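Granström adds hand-held gripper to its demonstration kit line

March 18, 2019

Granström has opened orders for a hand-held version of its two-finger gripper, intended for recording manual handling tasks before they are transferred to an arm. The tool is sold as a kit under the name Mudomley and ships with the fingers, linkage, trigger handle, camera mount and a cable set. A recording license is included for the first user at each site.

The operator holds the tool by its handle and carries out the task on an ordinary table. The camera records the view over the fingers, and the software stores it together with the finger opening. No arm is needed at this stage. According to Granström, the recordings can be replayed on any arm in its current range that carries the matching finger set.

"Most of our customers were programming pick positions by hand and then correcting them for days," said Teodor Myklebust, product manager at Granström. "With this they do the job themselves at a bench and work from the recording."

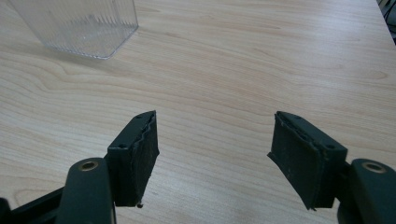 The gripping pads are treated as a wear part. They are black, fitted to the inward faces of the fingers, and supplied in packs of 40. The company gives no fixed service interval and advises users to change both pads together when the edges begin to fray or lift, as an uneven pair shifts the closing point to one side. Changing a pair requires one hex key, supplied with the kit, and a new zero reading in the software.

Villard, a contract packer in Menwood, has had two of the tools on loan for three weeks. Beatrice Makokha, who runs process engineering at the site, said the linkage has stayed free of play and that new operators needed little instruction. She was less satisfied with the pads, which pick up dust from cartons and lose grip on smooth plastic until they are wiped down. The cable exit at the rear of the handle also limits wrist rotation for left-handed users.

"We would like a softer pad for clear containers," Makokha said. "The standard one is fine on board and film."

Granström said a second pad compound is being tested but did not give a release date. A revised cable exit is planned for the next production batch and will be offered to existing customers as a replacement part.

The kit is available in single and double sets. The double set adds a second tool and a shared clock module for tasks that need both hands. Delivery time is currently two weeks for the single set and three for the double. Spare fingers, bushings and pads can be ordered separately through the company's regular parts desk.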